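Perception Engineer (grasping), Lesteo, Prundircombe

We write the software that tells a gripper where to close. It is good with boxes and overconfident with everything else. We'd like you to fix the second bit.

You'd take over the part of our stack that turns wrist camera frames into grasp poses, with most of your time going on thin, see-through, crumpled things. Depth estimates on clear film are currently closer to fiction than measurement. You'd also inherit a labelling tool written by Stuart Crabtree over one long July, and his apologies. 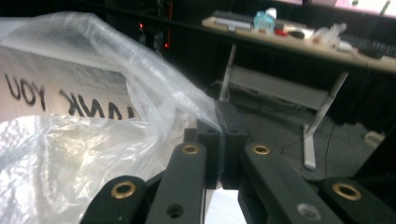 Fingertips, a plastic bag and its manners, in mirror writing.

You'll need solid Python, enough C++ to read other people's, and a working grasp of camera calibration. A doctorate is fine. So is not having one.

Up to 40 hours a week, 30 days' leave, and a planner called Kikus that will argue with you. Send a CV and five lines on the worst bug you ever shipped to Oksana Boiko.

Contact: Lucinda Ambrose, Lesteo | © Lesteo | Back to top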